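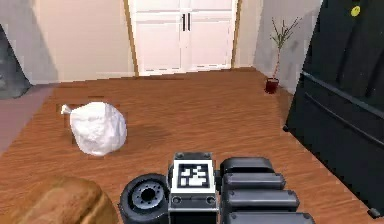
Can you test household pick-and-place code usefully without owning a robot? For navigation, reach planning and object search, a simulator gets you most of the way. For grip force on anything soft, you still need hardware.

5 min read

Droltar Home is a household simulation package sold by Ernetti. It comes as a desktop application with a Python interface, a set of furnished rooms and a library of household objects. I ran it in May on a single workstation, using the standard license at $400 a year. A student license costs $40.

Setup

The installer is clean. The first launch is not: the asset library downloads in one block, cannot be paused, and starts over if the connection drops. Mine dropped once. After that, loading a room took 50 seconds the first time and a few seconds from cache.

The library holds 656 objects. Each has a collision mesh, a mass and a friction value, all editable in a text file. Rigid items are handled well. Cloth and bags are where the package cuts corners. By default they are treated as rigid shells, and the soft-body option slows the simulation to well below real time. The manual covers this in one line of an appendix — it belongs on the product page.

Rooms and layouts

Layouts can be fixed or randomized from a seed. The same seed gave me the same placement on every run, including after a restart, so a failed episode can be replayed and stepped through. Small items on tabletops are the harder test. Thin, flat objects offer little height for the fingers to close on, and the default grasp planner tends to approach them from directly overhead and stop short.
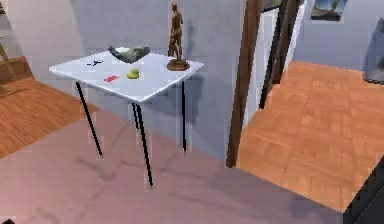

Raising the planner's contact tolerance fixed most of those stops, at the cost of more collisions between the fingertips and the table surface. A side approach is available through the scripting interface but has no entry in the graphical editor. Imani Wojcik, who maintains the Hjaltadóttir grasp library, has published a wrapper that adds one. I used it for the second half of testing and would now install it first.

Rendering

Shadows and floor reflections are good enough for training a detector, though dark glossy surfaces gave my depth filter trouble until I turned on the sensor noise model. It is off by default. Camera intrinsics are set per camera and saved with the project.

Compared with Dirnbridge

Dirnbridge is faster, handles multiple robots in one room and has better logs. Its rooms are sparse, and importing furniture is slow manual work. Droltar Home is the better choice if the task involves clutter, doors or tables. For fleet work in open space, buy Dirnbridge.

Support answered two of my three tickets. The third, on cabinet hinge limits that reset when a project is reopened, is still open.

14 comments · 31 shares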